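Workshop tips: keeping a bin-picking cell honest

Most advice on looking after a small robot cell comes from people with something to sell. The Litach starter booklet wants you to buy locating plates, branded bin liners and a service visit every January. I've run a pick-and-place arm over two bins for 2486 hours and bought none of it. A few things I would bother with, and a few I wouldn't.

Clamp the bins. Ordinary spring clamps will do, one each side where the two bins meet. The Clullar bracket kit does the same job for 80 pounds and takes an Allen key to undo.

Don't repaint scratched bins. I've read that worn coating "confuses the grip", and I have yet to see any proof. Wipe out the dust and leave the scratches alone.

Check hoses and cables with the arm at full stretch. They always look fine when it's parked. If a loop pulls tight or rubs, move the tie before you run anything.

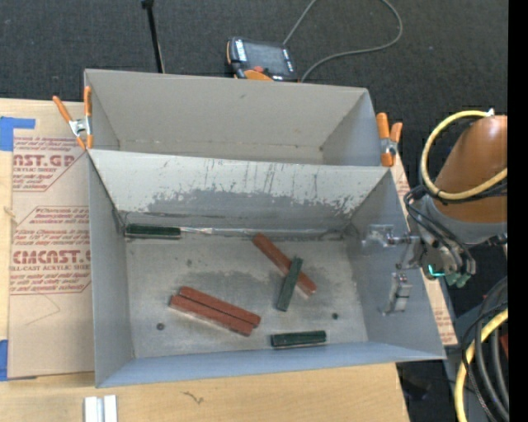

Ranasinghe disagrees about the clamps, and says spring clamps creep under repeated knocks, so the bin should be checked against a pencil mark each morning. Fair enough, I suppose. A pencil mark costs nothing, and I've started drawing one at each corner. I'm not convinced anything has crept.

Test blocks: six is plenty. Irnbridge sells a boxed set with a certificate. Offcuts in two colours have served me just as well, provided the edges are sanded.

Fingers: look at the tips and nip up the screws when you clean the bins. Skip the thread glue unless they keep working loose.

Pendant: keep the stop button where you can reach it without leaning over the bins. On this one I agree with every manual I've read.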